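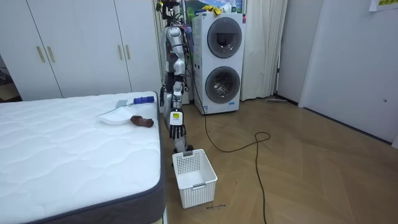
Whole-body replanning stalls near soft support surfaces

arside_ctl
Setup: humanoid, two arms, tidy-up task on a mattress with a basket on the floor beside it. Arm planner is sampling-based, budget 400 ms per query. Balance runs in a separate process at 1,000 Hz. When a hand target is low on the mattress, the planner burns the full budget and returns nothing. Targets over the basket solve fine. Collision geometry for the mattress is one box.

fusau
Your box is probably too tall. Quilting is not flat, and if you fit the top plane to the highest depth points, every low fingertip pose is in collision. Print the contact pairs before touching the planner.

arside_ctl
Contact pairs are fingertip/mattress and tool/mattress. The tool case is worse.
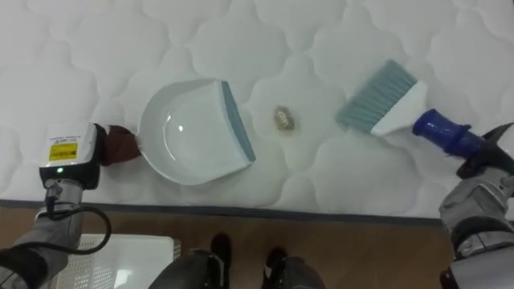 Two-tool case, brush and dustpan both flat on the quilting.

cakau7
Then allow those pairs and be done. Allowed collision matrix, two lines of config.

fusau
Disagree. Allow the pair outright and the planner will happily route the forearm of the tool through the bed on the way in. Keep the pair checked for the approach and relax it for the last segment only.

cakau7
The forearm is a different link. Only the tool and fingertips get the exemption.

fusau
The brush handle is part of the tool link in most setups. Same problem, smaller.

trinh_dev
We split the tool into two collision bodies, working edge and everything else. Only the edge is exempt. The last 6 cm run under impedance control with a force limit, no planning at all. Query time stopped being an issue.

arside_ctl
Tried the split with the limit set low on the vertical axis. Planner now returns inside budget for the brush. Bare-hand grasps on small cloth items still fail now and then, and
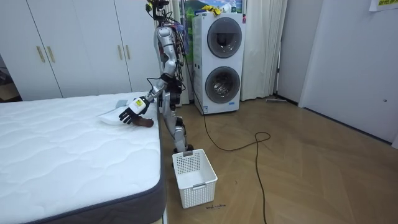

those failures come from the segment handoff. The hip target gets updated while the arm is between controllers, and the wrist frame goes stale.

trinh_dev
Timestamp the transform and reject anything older than one balance cycle.

fusau
One cycle at that rate is too strict over a process boundary. You will reject good data. Latch the hip target during handoff.

cakau7
Latching costs you reach. I would still interpolate.

arside_ctl
Going with the latch for now. Log has 700 handoffs, will rerun against it and post the diff.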